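Questions fréquentes : le sel et les repas du quotidien
Covero, service de conseil alimentaire
Mis à jour le 30/06/2026

Faut-il supprimer complètement le sel ?
Non. Le corps a besoin de sodium. L'objectif est de réduire les excès, qui viennent surtout des plats préparés, du pain, de la charcuterie et des fromages.

Je ne sale jamais à table. Suis-je concerné ?
Oui, probablement. Une soupe en brique ou une pizza surgelée peut apporter une bonne part du sel de la journée — même si elle ne paraît pas très salée en bouche.

Comment lire l'étiquette ?
Regardez la ligne « sel » pour 100 g, puis rapportez-la à la portion que vous mangez vraiment. Si seul le sodium est indiqué, multipliez par 2,5.

Combien de temps faut-il pour s'habituer ?
Dans notre programme Jarkar, nous prévoyons 30 jours. On baisse les quantités par petites étapes, en commençant par l'eau de cuisson des pâtes et du riz.

Par quoi remplacer le sel ?
Le citron, le vinaigre, l'ail, les herbes fraîches et les épices. Les sels de substitution au potassium sont déconseillés en cas de maladie rénale ou avec certains traitements — demandez l'avis de votre médecin.
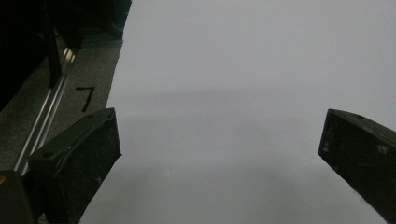
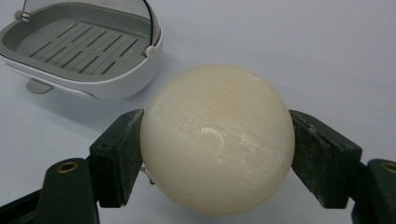 Les légumes en conserve sont-ils à éviter ?
Non. Égouttez-les et rincez-les à l'eau claire, ou choisissez une version sans sel ajouté.

Quand ont lieu les prochains ateliers ?
Ils reprennent en octobre, salle Jodier. Chaque atelier dure deux heures et l'inscription se fait en ligne, depuis la page Ateliers.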